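Shared bench arms at Dardale: frequently asked questions

These questions come up at most inductions and in the bookings inbox. The answers cover the small arms on the shared benches at the Dardale workshop and the two satellite rooms, Ganham and Trenham. The fenced cell at Cuypers has its own rules and its own induction, and nothing on this page lets you use it.

Who do these rules apply to?

Everyone who books, programs, teleoperates, cleans or repairs a bench arm, including staff and visiting groups. If you are only watching, you need to stay behind the floor line and wear closed shoes. You don't need an induction for that.

Is a collaborative arm safe to work beside without a fence?

The arm on its own tells you very little. What gets assessed is the whole application: the arm, the gripper, the part being held, the bench, the path and the people nearby. A light arm carrying foam blocks and the same arm carrying a box cutter are two separate applications, and the second one won't be approved for an open bench.

Which standards do you work from?

ISO 10218 is the starting point for industrial robots and their integration. For the general method of identifying hazards and reducing risk we follow ISO 12100. We keep reading copies at the front desk at Dardale. They can't be taken home or scanned. Workplace safety law also applies, and where our house rules are stricter than either, the house rules win.

Do I need a risk assessment for a short test?

Yes. If your test fits one of the standard bench tasks (pick and place of soft or light objects, wiping, drawing, stacking), you can sign on to the existing assessment and note anything that differs. Anything else needs its own form, sent in 14 days before the booking. Forms that say "low risk" in every row are sent back.

What has to be on the form?

The task in plain words, the gripper fitted, the heaviest and sharpest thing it will hold, the highest speed you intend to use, where each person will stand, and what happens if the power goes off mid-move. Attach a sketch of the bench. A pencil sketch is fine.

What speed can I run at?

During teaching, and whenever anyone is within reach of the arm, the limit is 200 mm per second at the tool. You may ask for more in automatic running once the path has been proven at the teaching speed and the reach area is clear. The request goes on the same form. Don't change the limit in the controller yourself, even if your login allows it.

How far back should people stand?

The floor line is set 1,000 mm beyond the full reach of the arm. It was measured with the standard gripper on, so a longer tool means the line has to be re-marked with tape before you start. Bags, stools and charging leads stay outside it as well.

What does the bench need to be like before I start?

Bare, apart from what the task uses. Take off cups, phones, keys and anything left by the last booking, then run a dry cloth across the top. Grit under a fingertip will mark the bench and chew up the pads. If the surface is shiny and your setup relies on a camera, look at the live view before you begin and adjust the blinds or lamps until the glare is clear of your work area.
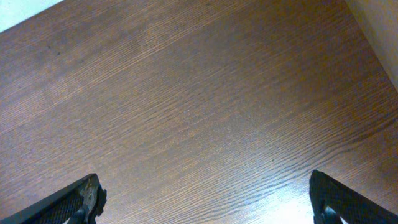 How often should gripper fingertips be inspected?

Look at both fingertips at the start of every booking and again after any collision or hard contact with the bench. Write the result in the arm's log, even when there is nothing to report.

When should fingertips be replaced?

Replace them when the grip pattern is worn smooth where it touches the part, when a pad is lifting, when there is a crack of any length, or when a fastener won't stay tight. Scuffed colour at a tip is noted in the log and watched. Tips are changed as a pair, so that both sides grip alike. Spares are in the labelled drawers and you don't need permission to use them, but record the change.

Can I fit my own printed fingers?

You can, once they've been looked at. Bring a spare set that we can load until they fail. Edges need a radius you can feel with your thumb, and there should be no point at the end. Printed fingers that come through the check get a tag with an expiry month. After that month they come off the arm, whatever condition they are in.

Does the gripper count as part of the safety assessment?

It does, and on small arms it is often the part most likely to hurt someone. Consider where a finger could be pinched, what happens to the held object on loss of power, and whether the gripper can close on a hand reaching in. Fit the lowest grip force that does the job. Write the force setting on the form so the next person can reproduce it.

Where should the emergency stop be?

Within arm's reach of the operator, outside the floor line, and never on the far side of the robot. Test it before the first move of each booking: start a slow jog, press, confirm that the arm stops, then reset. If a stop button fails the test, lock the arm out and put the red tag on it. Don't swap in a button from another bench.

Can I use the protective stop in place of the emergency stop?

No. The protective stop is for normal interruptions, such as reaching in to straighten a part. It can be cleared from the pendant. The emergency stop is for when something has gone wrong, and it needs a deliberate reset at the button.

Can one person run a session alone?

For the standard bench tasks at teaching speed, yes, between 9 am and 5 pm when the front desk is staffed. Outside those hours there must be a second inducted person in the room. Someone on a video call doesn't count as being in the room.

What are the rules for teleoperation?

The operator must have a clear direct view of the arm or a working camera view with no noticeable lag. If the picture freezes, let go of the controls and stop the arm. Don't try to back it out by memory. Only one person drives at a time, and a handover is done aloud: the person taking over says "I have it" before touching the controls.

How close can the fingers come to the bench?

Set a software floor of 3 mm above the surface for free moves. Contact tasks such as wiping may go lower, with force limiting on and the limit written on the form. Recheck the floor whenever the bench or the arm base has been shifted. The benches at Trenham are on castors, so lock the wheels and check every time.

What about walls and cabinets beside the bench?

A fixed surface near the arm can turn a light bump into a trap. Leave enough room for a person to step away, or set a boundary plane in the controller so that the arm can't reach the gap. If neither is possible, move the bench. Ganham is tight on the window side and the boundary plane there is already set – please leave it on.

What do I do after a collision?

Stop the arm and leave it where it is until you have looked at it. Check the fingertips, the wrist fasteners, the cable and whatever was hit. Run the slow test path before going back to work. Log it, including the ones that seemed minor. If a person was touched, however lightly, the session ends there and an incident form goes in the same day.

Will I lose access if I report a fault?

No. Almost every useful change to these rules came from somebody reporting something. Access is withdrawn for disabling a safety function, for running without an induction, and for leaving an arm powered and unattended.

How long do you keep the logs?

For the life of the arm. Paper pages are scanned at the end of each month and the originals go in the grey folders. If your session recorded video that shows other people, get their agreement first, or delete it.

Does my induction from another workshop count?

It shortens ours but doesn't replace it. You will skip the general talk and go straight to the practical part, which covers the stop test, the fingertip check, jogging and lockout. Inductions need a refresher every August. If you miss it, your bookings stay in the calendar but you can't switch on until you have been through it.

How do I ask for a change to these rules?

Send an email to the bookings inbox with "bench rules" in the subject line. Say which answer you mean and what you would write in its place. Changes are posted on this page and on the noticeboards in all three rooms.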